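Open day at the Otuvia pressing plant, Findcombe

September 2019

I buy records, fewer than I used to, and I've read enough sleeve stickers to be wary of the word "audiophile". So when Otuvia announced it was opening its new pressing plant in Findcombe to the public, I put my name down mostly to hear what they'd say about the price of a single LP. The invitation promised "the full journey of sound". It also promised lunch.

The walk from the station is dull and longer than the map on the invitation suggests. You follow the main street past the shops, and there's no sign for the plant until you're nearly on top of it. 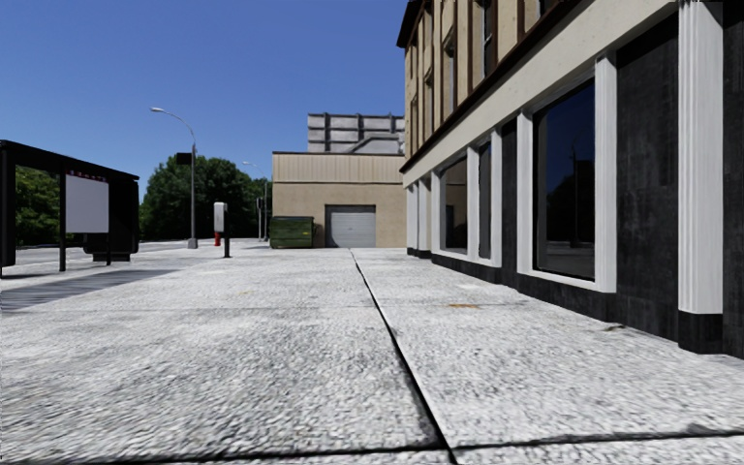
The presses

There are four presses and two of them were running. We were told the others were "being tuned", and when someone asked how long that had been going on the answer wandered off into a story about steam pressure. The working pair are impressive to stand beside, I'll give them that. A lump of warm black vinyl drops between the plates, the labels go in top and bottom, the whole lot gets squashed, and a trimmed record slides out onto a spindle. The smell is somewhere between hot crayon and new car.

What they were pressing was the debut album by Vulla, a dance act on Otuvia's own label. Three tracks I like very much and a good deal of filler, in my opinion, spread over a double LP that would have fitted comfortably on one disc. I asked whether sixteen minutes a side was a sound decision or a pricing decision. Sound, I was told, straight away. Wider grooves, louder cut. That's true as far as it goes, but the same label put the band's last EP out with far more music crammed on each side and called that one audiophile as well.

The reject bin was the most honest thing on the floor. Ours held a stack of off-centre pressings and a few with labels creased like bedsheets. The guide said rejects get ground up and used again for coloured vinyl. Someone behind me muttered that this explained a few things about his coloured vinyl.

The cutting room

This was the part I'd come for. The lathe is an old Gatti, rebuilt, and it sits in a small room with carpet on the walls. We went in by turns and stood very still while an engineer cut a test side. You can watch the groove form under the microscope, and for a minute or so I forgot to be suspicious of anything.

Then I asked what the source was. It was a digital file. There's nothing wrong with that, most new records are made that way and plenty of them sound terrific, but the brochure in my hand said "pure analogue warmth from first note to last". The engineer, who seemed a decent sort, looked at the brochure and said he hadn't written it.

We had a break after that and most of us went outside for some air.

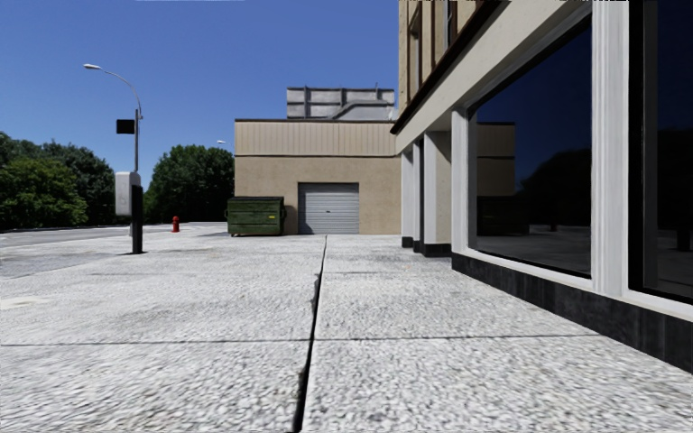
Findcombe's main street, with the shop windows on the right.

The listening session

Back in, we sat in a room of folding chairs for a blind comparison. Same song played three ways: the file, the test pressing and a streamed version. Votes by show of hands. The pressing won easily. It was also clearly louder than the other two, and anyone who has ever sold a stereo will tell you that the louder one wins. I asked if the levels had been matched. They'd been matched "by ear". I'd like to see it done again with a meter, and I'd like to be wrong, because the pressing did have a lovely bottom end on it.

Lunch was sandwiches. They were fine.

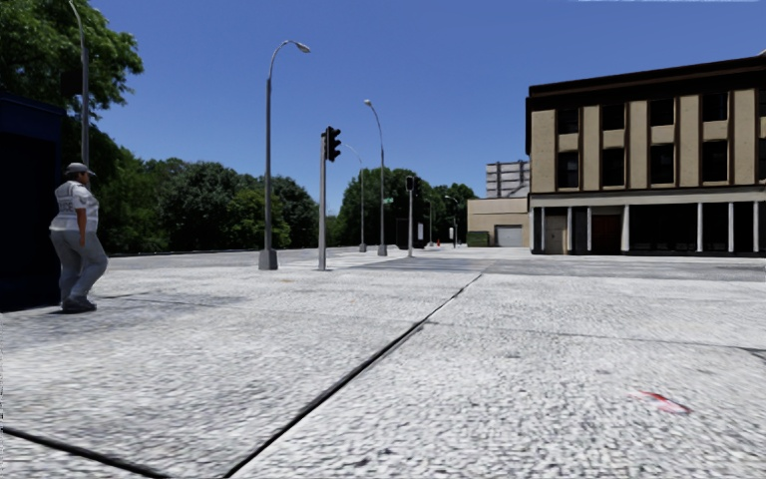 The talk on money took up the last part of the day, and it was better than I'd expected. A run of 232 copies is the smallest Otuvia will take, which is an odd number, and the explanation had to do with how many fit in their cartons. For a band playing small rooms that's still a lot of boxes in the hallway. The waiting time for outside customers is quoted as November if you book now, though the label's own releases seem to go through a good deal faster. I wrote most of this up on the walk back with my notebook open, under the same hard blue sky that hangs over that wide grey pavement, and I kept coming back to that queue. If you run the plant and you run a label, somebody else's record is always going to be the one that waits.

Would I go again? Probably, for the cutting room alone. Bands thinking of booking should ask for a test pressing in writing, ask who pays if it's rejected, and find out whether the other two presses are tuned yet. I bought the Vulla album on the way out. Side three has a tick in it.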